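Search this site
Enter keywords Go

Sirkidance shelf-picking arm: walk-round checklist with my comments

Sun 28 January. Shared workshop, back bench. Checked by me, second pair of eyes Gwenaël Renaud. Same sheet as July, so if you have the old printout you can scribble on that one (please use pen, pencil rubs off in the binder).

Marks: OK, FIX, or LATER. Anything marked FIX means the arm stays unplugged until it's sorted, even if you're only "just testing the wrist." You know who you are!

1. Emergency stop, bench side. OK
Pressed it with the arm moving slow, then at normal speed. Stopped both times. The button has a bit of a wobble in its plate but the nut is tight underneath.

2. Emergency stop, shelf side. FIX
It works, but the cable runs across the floor where people walk. I caught my own foot on it while filling in item 1, so I'm not in a position to lecture anybody. Needs a cable cover or a run up the wall. I vote wall.

3. Base bolts. OK
All torqued again. The paint marks still line up except on the bolt nearest the vise, and I remarked that one.

4. Power supply and fuse. OK
Fuse matches the label. Fan is noisy. Gwenaël thinks the bearing is going and I think it's just dusty, so we cleaned it and we'll see.

5. Gripper fingers and pads. FIX
The left pad is peeling at the tip. I pressed it back down and it held for the rest of the morning, but that's glue from last summer and I don't trust it with a full bottle. New pads are in the Zirenora drawer, please cut them with the template and not by eye!

6. Grip force limit. OK
Set to 14 newtons in the config and 13 on the little scale, close enough for me. Don't raise it to make heavy bottles work. If something slips, write it down here and we'll change the pads or the approach.

7. Reach into the shelf. LATER
This is the part I'm fussiest about. Going in between upright bottles for one lying down at the back is the move we're building toward, and it's the one where a finger or a wrist joint can catch on a neighbor. A person does it with one hand steady on the shelf edge and the other going in over the top, and our arm only has the one hand. So for now: front row only, slow speed, and nobody's fingers on the shelf while it moves. 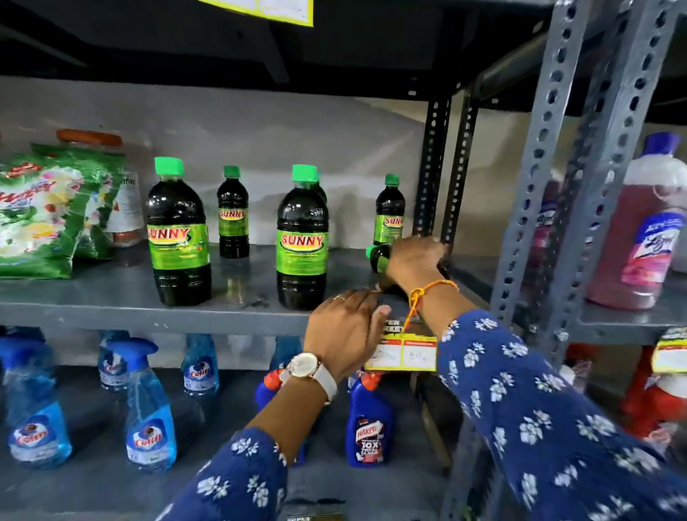
Item 7, reaching for the bottle on its side. Left hand on the price tag, right hand at the back.

Gwenaël wants a hard limit on depth in the software as well, and I agree. I've put 10 inches in for the time being, measured from the front lip. If you change it, write the old number next to the new one.

8. Shelf edge and uprights. OK
Our practice shelf is screwed to the wall now, finally. I ran a rag along the slotted angle and it didn't snag anywhere. Price tag holders stick out past the lip, so the planner needs to treat them as solid. I added them to the model and saved it as Gökçe 3644. Load that one, the older file has a bare edge and it will happily drive the gripper straight through where a tag would be.

9. What's in the bottles. FIX
Water only, people. Rinse them twice, fill from the tap, and put a strip of white tape on the cap so we can tell. I found one on the shelf without tape and it smelled like floor cleaner, so it went in the locked cabinet. Never practice with real bleach or toilet cleaner, and never with two different products side by side in the same tray.

10. Drip tray and floor. OK
Tray was dry, mat was dry. Mop is by the sink.

Still open: 2, 5, 9 and the depth limit. I'll take the cable. Gwenaël has the pads. Somebody please take the tape, it's a ten minute job and there's a roll on my bench.

Related lists
Fundeo cart: brakes and battery check
Laser cutter, before you switch it on
Soldering bench and fume fan
Sirkidance arm: July sheet

Contact the workshop | Copyright, the bench group | Back to top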